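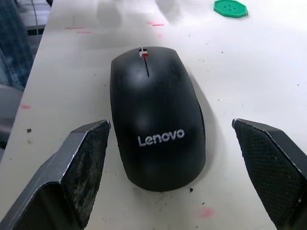

A Lenovo wireless mouse on a white tabletop

News > Press Releases > Land and Farming

Search this site Enter keyword Go

Sulton to Offer Garden Plots to Displaced Growers

SULTON, 2021-08-28 — The City of Sulton will lease 176 plots on the former Planero nursery land to growers who lost their ground to the Rocha Road widening. The city council approved the plan by a vote of 7 to 4.

Growers who held a plot along Rocha Road when work started have first choice. Any plots left over will be offered to other city residents in December. The yearly fee is $200 per plot and includes water.

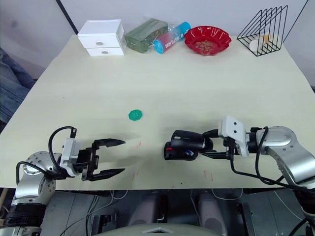

Robot arms over a pale cream tabletop

The city will put in the main water line and a gravel lane from Mellum Street. Growers must clear and fence their own plots. Sheds are allowed, but they may not be used for overnight stays. Vegetables, herbs and cut flowers may be sold from the plots — livestock may not be kept there.

Leases run for four years and can be renewed once. A plot left unplanted for a full season goes back to the city.

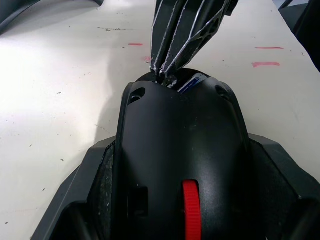
Gripper tips in the opening of a black plastic housing

Application forms are available at the Land Office counter in City Hall. Applicants should bring proof of address and, if they have one, a copy of their old plot agreement.

Contact: City of Sulton Land Office | © 2021 City of Sulton | Back to top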